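# Black stuff keeps disappearing in the catch-all bin

Posted in: Home > Small Spaces > Storage

**quarterpastnine**

We live in a 490 square foot apartment (two adults, one kid) and there is no closet near the door. What we have is a table and a big dark gray bin that sits on it. Anything small that comes home with us goes in the bin. Pouches, cases, gloves in winter, my son's things, chargers, the bag the headphones came in, and so on.

I bought the bin at the Somach thrift store last June. It was cheap and it's sturdy, so I'd like to keep using it. The problem is that we can't find anything in it. Half of what we own seems to be black, and black on dark gray is close to invisible, especially at 6 in the morning with only the stove light on. My son's blue Spider-Man thing I can spot from the kitchen. A black drawstring pouch with nothing in it lies flat on the bottom and I will look straight at it and not see it.

The other problem is cases. Everybody in this house takes the thing out of the case and drops the case back in the bin open. Then smaller things end up inside it, or under it. I lost a house key for most of a month that way. I had copies made at Omerović Hardware and then the original turned up under an open case, which I had moved several times while looking for the key. 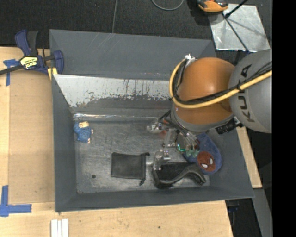
I've tried two fixes so far. The first was a set of small plastic baskets to go inside the bin. They didn't fit right. The sides slope, so a basket that fits at the top won't go down to the bottom, and one that fits at the bottom leaves a gap all the way around where things fall in. The second was a rule that everyone empties the bin on the weekend. That lasted for 2 weekends.

What I want to know:

- Is there a divider that works in a bin with sloping sides?
- Would lining the bottom with something light help, or does it just get dirty and look bad?
- Should the pouches and empty cases be in there at all? My husband says yes because then we know where they are. We don't know where they are.

I can't put up hooks or shelves. The lease is strict about holes and the walls are the kind of plaster that crumbles if you look at it. The table has to stay where it is too, it's also where we eat.

---

**tallgrass_ne**

Line it. We had the same trouble with a black toy bin and the fix took one pillowcase.

Get an old light-colored pillowcase or a piece of a sheet, fold it so it covers the bottom and comes partway up the slope, and put it in. You don't have to cut it to fit or sew anything. White will show every crumb, so I would go with pale yellow or a light blue. When it gets dirty it goes in with the regular wash and a different one goes in. Ours gets changed when I notice it, maybe every couple of weeks.

Don't use paper. I tried the backs of old wrapping paper first and it tore the first time somebody dug around in there, and then small stuff went under the paper, which was worse than before. Same thing with the foam shelf liner with holes in it. It's fine for a drawer but in a bin it bunches up, and earring backs and screws get stuck in the holes.

Felt works but it collects lint and hair. If you have a cat, skip felt.

On the light, we put a stick-on battery light under the shelf above ours. You said no shelf, but a clip light on the back edge of the table would do the same thing. That will help more than anything else at 6 a.m. A lot of your problem is that it's dark.

---

**renter_on_Motell_St**

I would take the empty cases out. I know your husband disagrees.

A bin by the door is for things you need on the way out. An empty case isn't one of those things, and neither is an empty pouch. They take up the most room and they hide the small stuff, and you said yourself the key was under one. Put them in a bag under the bed or in the back of a dresser drawer. If you go a year and don't want one, get rid of it.

As for the baskets, stop buying things to put in the bin. People always want to fix a bin with more bins. I did this for years. I had baskets in tubs in a cabinet and I still couldn't find the tape.

If it were me I'd get rid of the bin too and get a shallow tray. You can't lose anything in a tray.

> **quarterpastnine:** A tray won't work for us, it's a table we eat on and the bin gets picked up and moved to the floor at dinner. A tray would spill. But I'll think about the cases.

> **renter_on_Motell_St:** Then a tray with a high rim.

> **tallgrass_ne:** That's a bin.

---

**mudroomless**

I'll try to go through your list in order, because I've dealt with the sloping sides thing and it can be fixed without spending much.

**Dividers.** Rigid ones made for square drawers won't work, for the reason you found. What does work is one piece of heavy cardboard or thin foam board cut as a trapezoid – narrow at the bottom, wide at the top, same slope as your bin. Measure the inside width across the bottom and then again at the height you want the divider to reach. Draw that, cut it a little big, and trim until it wedges in. The slope is what holds it. Push it down and it jams against both sides, and no tape is needed.

Use one divider, two at most. With more than that the sections get too narrow to put a hand into and people start dropping things on top. I would make one section small, for keys and anything else you'd be upset to lose, and leave the rest open.

If you want something that lasts longer than cardboard, there's a soft divider made by Wareck that is a padded panel with a stiff middle. It bends enough to sit against a slope. I have one in the trunk of my car and one in a laundry tub. I don't think it's worth buying until you've used the cardboard for a while and know where you want the line to be. I moved mine several times before I left it alone.

**Liner.** I agree with the pillowcase answer. One thing to add is that the liner should go in before the divider, so the divider pins it down. Otherwise it creeps up one side every time someone pulls out a bag with a drawstring. If it still slides, a few safety pins through a fold at each end will give it enough weight.

**Pouches.** I'd keep them, but not flat and empty. A flat black pouch is the hardest thing to see in a dark bin and it's also a pretty useful thing to have. So put something in each one. One for chargers, one for the gloves or the sunscreen depending on the time of year, one for whatever your son carries around. Then the small loose stuff isn't loose and the pouch has a shape you can feel.

Mark them too. You said you can spot the Spider-Man one from the kitchen. Give the others something that does the same job. I tie a loop of bright ribbon or a strip of an old T-shirt to the end of the drawstring. Iron-on patches look nicer but they don't stick well to slick nylon and you can melt the bag. Ask me how I found that out. A key tag on the cord is fine as well, it just clicks against things.

**Cases.** The trouble is that an open case works like a bowl. Things fall into it, and if it's face down things get under it. Your choices are to keep them closed or to keep them out. I couldn't get my family to close them, so ours stand on edge in the second section, behind the divider, like files. Even if one is open it can't catch anything standing up. Shells with a rounded back will roll over on their own, so lean them against the slope or put two together.

**Getting people to empty it.** Once a week was too much for us also. What we do is set a timer for 15 minutes at the start of the month, dump the whole thing on the bed, and each person takes their own stuff. Whatever isn't claimed goes in a paper bag. It never takes the full time now. The first one did, and we found a library book.

> **quarterpastnine:** This is very helpful. When you say heavy cardboard, would the side of a moving box be enough or do I need to double it?

> **mudroomless:** The double-wall kind is enough by itself. If it's the regular single-wall kind, glue two layers with the ribs going different directions. Run packing tape over the top edge so it doesn't fray where hands go over it.

> **tallgrass_ne:** Put the bright ribbon on the house key too.

---

**quarterpastnine** (follow-up)

Update for anyone with the same kind of bin. I put in a light blue pillowcase and one cardboard divider. The divider took three tries because I measured the outside of the bin the first time. The inside is a good bit narrower.

The pouches have orange ribbon on them. The chargers went into one and I can find it by feel now. My son wanted ribbon on his too so everything has ribbon.

Cases are still being argued about. For now the closed ones stay in and any case found open goes on my husband's side of the bed. I haven't bought the Wareck panel. The cardboard is holding up, except that somebody spilled juice on one corner and it went soft, so I'm going to cut another one out of the box the new lamp came in.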